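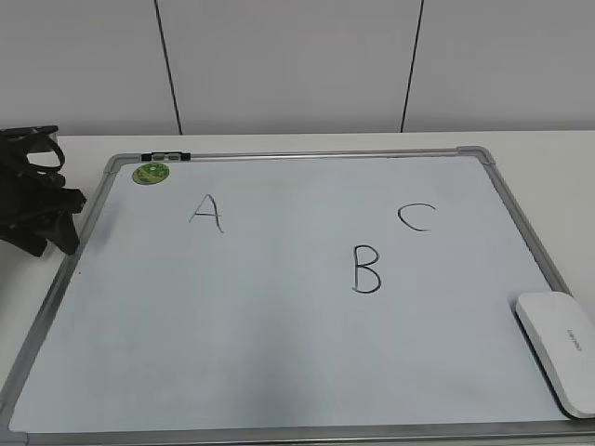
A whiteboard on the table.

Moving my contacts out of Danwood

I finally moved off Danwood last month. I had used it as my address book for a long time, on the desktop and on the phone, and it did the job until the last big update. After that update it wanted me to sign in every few days, and the list took several seconds to open. I put up with it through the winter and in March I decided to find something else.

This post covers what I tried, what went wrong with the export, and how I have things set up now. If you only have a few dozen people in your address book you can probably skip the whole thing and retype them on a Sunday.

What I wanted

My needs are pretty ordinary. I want a list of people and businesses with phone numbers, addresses, email and a notes field. I use the notes field a lot. The plumber's entry has the part number for the kitchen faucet in it, and my dentist's entry has the code for the parking garage. I want the notes to be searchable, and I want the search to work when I have no signal.

I also use groups. Danwood calls them shelves. I had shelves for family, work, house repairs, the choir and a few more that I had forgotten about.

The last thing I wanted was a plain file I could back up myself. Danwood keeps everything in its own database, and the only way to see what is in there is to open Danwood.

The export

Danwood can export to vCard or to CSV. I tried vCard first, as it is the usual format for contacts and most programs can read it. The export went quickly and gave me one file with 216 cards in it, which matched the number at the bottom of the Danwood window.

Then I opened the file in a text editor and saw two problems. The shelves were gone completely. And any note with a line break in it had been cut at the first line. A lot of my notes have line breaks, so this was a bigger loss than the shelves.

The CSV export kept the full notes but mangled the addresses. Street, city and zip code all went into one column, in a different order depending on whether the entry was made on the phone or on the desktop. It did keep the shelves, in a column called "loc".

What I ended up doing was exporting both files and joining them. I used the vCard file for names, phone numbers and addresses, and the CSV for notes and shelves. The email address was the key for matching. That worked for most people. There were 31 entries with no email address at all, mostly businesses and older relatives, and I did those by hand in a spreadsheet. It took an evening.

If you do this yourself, make a copy of both files before you touch them. I saved over my CSV once and had to export again.
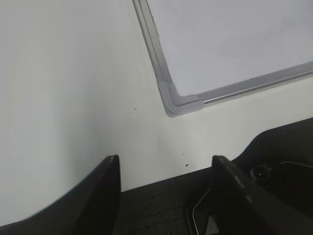
Trying Paline

Paline was the first replacement I installed. It looks good and it is fast. The import screen shows you each column and asks where it should go, and you can save that mapping and use it again. I had everything in within a few minutes, notes included.

The trouble is the free version, which stops at 50 contacts. It doesn't say so during the import. It brings them all in and then grays out everything past the limit, so you can see the names but can't open them. I don't mind paying for software, but Paline is only sold as a subscription, and I didn't want a monthly bill for an address book.

The search is also a bit odd. It looks at names and companies by default, and you have to press a second button to include notes. It forgets that setting when you close the window.

I kept it for a week and then removed it. The uninstaller left a folder behind in my documents, which I deleted myself.

Settling on Prumen

Prumen is older and plainer. The window has a list on the left and the card on the right, and the preferences fit on one page. It costs a one-time fee and it stores each contact as a separate vCard file in a folder you choose. My regular backup picks up that folder along with everything else.

Importing was slower than in Paline. Prumen reads vCard only, so I had to turn my joined spreadsheet back into vCards. I used a small converter called Yokoyama for that. It runs from the command line and the instructions are short, but it handled the line breaks in the notes correctly, which was the part I was worried about. The first run put every phone number down as a fax number. There is a setting for the default phone type, and once I had changed that the second run was fine.

Groups in Prumen are called tags, and a contact can have more than one. I turned each shelf into a tag and dropped the ones I never used.

Search covers everything, notes included, and it works offline. I typed "faucet" and got the plumber.

Things I don't like about Prumen

The phone app can't add a new tag. You can use the ones that exist, but making one has to be done on the desktop.

Birthdays show up on the card and don't go to the calendar. Danwood did that automatically. I have been adding the ones I care about to my calendar by hand as I come across them.

Merging duplicates is manual. You pick 2 cards, choose Merge from the menu, and go through the fields one at a time. I had nearly all of my duplicates cleaned up in the spreadsheet before the import – do it there if you can – so I have only needed this a few times.

There is also no way to change the font size in the list. It's small on my laptop.

Where things stand

I have canceled the Danwood account but left the program installed for now, with sync turned off, in case I find something missing. So far the only thing was a set of photos attached to the family cards, and those didn't come across in either export. I saved them one by one from the old program and added them to the new cards.

The next job is the calendar, which is still tied to the same Danwood login as far as I can tell. I'll write that up separately once I've had a look at what its export file contains.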